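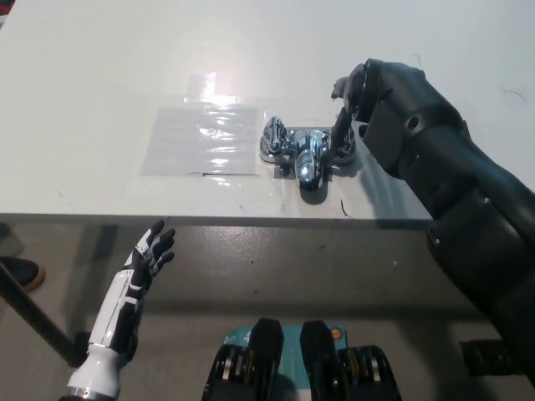

Gestern war ich beim Tag der offenen Tür bei Clindilby in Flemport, und weil mich danach so viele gefragt haben: Ja, da gab es auch richtig was für den Haushalt zu lernen! Am Vorführtisch ging es um Wasserhähne, und Toshio Onishi hat nebenher erzählt, wie sie das Chrom zwischen den Durchgängen sauber halten. Die Roboterhände sieht man nämlich an jedem Fleck wieder, genau wie unsere eigenen.

Ich hab fleißig mitgeschrieben:

Kalkränder am Sockel: Küchenpapier mit verdünntem Essig tränken, herumwickeln, 13 Minuten warten, gründlich abspülen. Nicht über Nacht dranlassen, sonst leidet das Chrom (ist mir zu Hause schon passiert).

Fingerabdrücke: lauwarmes Wasser, ein Tropfen Spülmittel, dann mit einem weichen Tuch trocken reiben. Keine Scheuermilch!

Armatur ausbauen: erst Eckventile zu, dann Hahn auf und Restwasser laufen lassen. Ein altes Handtuch auf den Tisch legen – auf blanker Platte gibt es schnell Kratzer, am Tisch und am Hahn.

Schrauben und Dichtungen kommen bei mir jetzt in einen Eierkarton, der Reihe nach. Das war der Tipp einer Besucherin hinter mir in der Schlange – danke!

Der Kuchen war übrigens auch gut. Im November machen sie noch einmal auf, da geht es dann ums Einräumen von Geschirr. Ich bin dabei und schreibe wieder mit.

Diese Seite verwendet Cookies. Mit der weiteren Nutzung stimmst du dem zu. OK

Zuletzt erschienen
Duschkopf entkalken ohne Schrauben
Tropfender Hahn: Dichtung selbst wechseln
Welches Tuch für welche Fläche?
Abfluss frei mit Natron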